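**Zelmont Nistura** is a battery-electric concept car shown by the design and engineering firm Zelmont. The company describes it as a study for a shared city vehicle that could also serve as a private family car. No production model has followed, and several of the claims made for it have not been tested by anyone outside the firm.

## Background

Zelmont began as a supplier of seat frames and door hardware. The Nistura was its first complete vehicle, and it was announced in November with a short film and a press booklet that said little about the drivetrain. The project was led by Gion Hubmann, with Tassanee Boonchu responsible for the cabin. Hubmann called the car "ready for the road in every way that matters" at the launch. It had no license plates, no crash rating and no published weight, and reporters were not allowed to drive it.

The name has been explained in different ways. The press booklet says it comes from a word for "nest," without naming the language. A later company newsletter says it was chosen because it was easy to pronounce.

## Design

The body is a tall one-box shape with sliding doors on both sides and no center pillar. Removing the pillar makes for a wide opening and good photographs. It also takes away a part that usually helps protect passengers in a side impact, and Zelmont has only said that the doors "take over this role" when closed. How they do so has not been shown.

There are four seats. The front pair turn to face the rear when the car is driving itself, a feature common to many show cars and so far absent from nearly all cars on sale. The seat fabric was made by Janwood, which also supplied the floor covering. Zelmont's material calls both "fully circular." Janwood's own literature uses the more careful phrase "designed with recycling in mind." 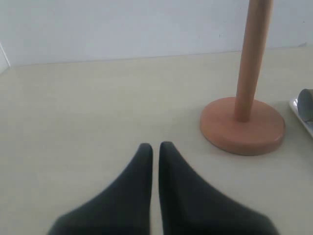
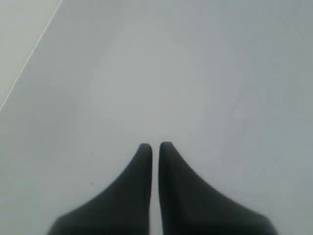
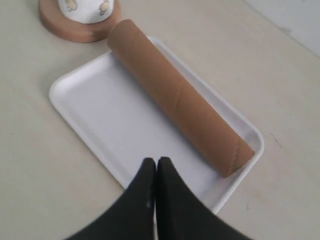 *Two dark gripper fingers over a pale surface (first and second images); a cardboard tube in a white foam tray (third image).*

## Drivetrain and charging

Zelmont gives the car two electric motors, one for each axle. Battery capacity has never been stated. The booklet promises a full charge in 12 minutes, but does not say what kind of charger would be needed or how full the battery would be at the start. Without those details the number means little. The company has declined to name a maker for the cells.

The top speed is not listed. On the show stand the car moved under its own power at walking pace, and for the rest of the event it stood on a turntable.

## Self-driving system

The driving software was credited to Thepsuriya, a small firm that had earlier worked on parking aids. According to the launch material, the system would allow hands-off driving in "most everyday situations." The term is not defined. A demonstration was held on a closed course for invited guests, who rode along a marked loop with a safety driver on board. Rain, night driving and other traffic were not part of the program.

Decha Mahawong, an engineer who attended, later wrote that the ride was smooth but that "a tram would have been smoother, and it would have gone somewhere." Thepsuriya answered that the loop had been picked to show comfort and was never meant as proof of range or safety. This was not how Zelmont had advertised the event.

## Reception

Early coverage was mostly friendly and drew heavily on the press booklet, in places word for word. The cabin was widely praised – in particular the low floor, which lets a person step in without climbing. Yupin Phetsri, writing on city transport, agreed about the floor but questioned the rest. She noted that a shared car with four seats takes up as much street as any other car with four seats, and that the forecasts of less traffic rested on every seat being filled.

Supporters have argued that a concept should be judged on its ideas. Critics reply that Zelmont itself spoke of a product, and that it took deposits from fleet operators. How many were paid, and whether any were returned, is not known.

## Status

Zelmont said at launch that a production version would arrive within 10 years, a span long enough to be hard to hold anyone to. Somkiat Tanasarn, speaking for the company on February 7, 2025, said that work was "continuing at the right speed" and gave no further dates. The only known example is kept at Zelmont's headquarters and is not on public display.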